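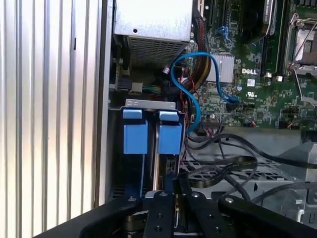 Dell tower, side open, power supply at top

Lomham Hardware Board > Power and Cooling
Thread: Reusing old OEM supplies on the bench

fanshroud_62
Posted 26 August 2021
I want to run a 12 V bench load from an OEM supply. Is a unit of this age still safe at half its rated output? It has been on a shelf since March.

ohmsidedown
Shelf time is harmless. Hours under load are what count. Check ripple at idle and again at half load before connecting anything you care about. 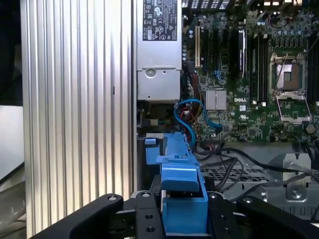 Silver supply with its black regulatory label

tantalum_b
Disagree on shelf time. Electrolytics lose oxide when unpowered. I bring mine up on a Balleten load box in 3 steps.

ohmsidedown
That applies to decades of storage. A few months will not show on a meter. 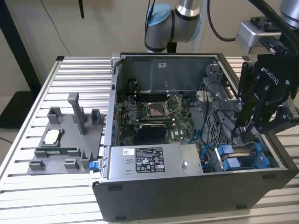 kestrel_rail
Both of you are skipping the connector. Some OEM boards use their own pinout, so trace the power-on line and ground before you jumper anything.

fanshroud_62
Understood. Is there a written procedure?

tantalum_b
The old Usov bench newsletter had one. The relevant part:
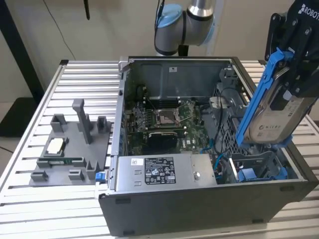 Usov Bench Notes, No. 1340, p. 3

Load each rail separately. Record voltage at no load, quarter load and half load. Reject the unit if any rail leaves tolerance.

ohmsidedown
It leaves out transient response. I would add a step load and a scope.

kestrel_rail
For a bench lamp? Excessive.

fanshroud_62
It will feed a motor, so I will do the step load.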